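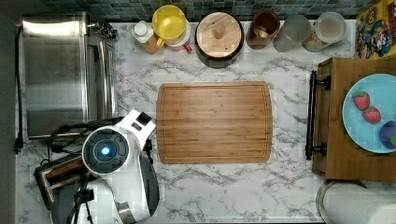

Nearly every site that wrote to us after buying a Vekel arm said the same thing, that the arm had been the cheap part and the counter had eaten the budget. One Suncombe customer asked for it to be printed at the front of the manual. It is now in section 3, a compromise.

3. Before You Order

1. Measure the counter you have. The counter in the brochure is not included.

2. Clear the work area, then measure again. Toasters, jars and fruit take up planning space whether or not they appear on your drawing.

3. Allow 80 cm of free reach in front of the base. Mark it with tape and leave the tape down for a week of normal cooking.

4. Fill in the budget sheet. The standard kit is 3133 dollars. Add about 300 for the stand, cables and spare fingertips, on a separate line where your accounts office can see it.

5. Check your outlets. The arm needs one to itself.

Note: Rarumia stands fit all current bases. Poulain stands fit with an adapter, sold by Poulain, at a price Poulain is comfortable with.

Caution: Do not route the arm's cable over a cooking appliance. Order the longer cable now. You will order it eventually.

6. Send the finished sheet to your dealer and keep a copy. Delivery dates are confirmed in writing, sometimes more than once.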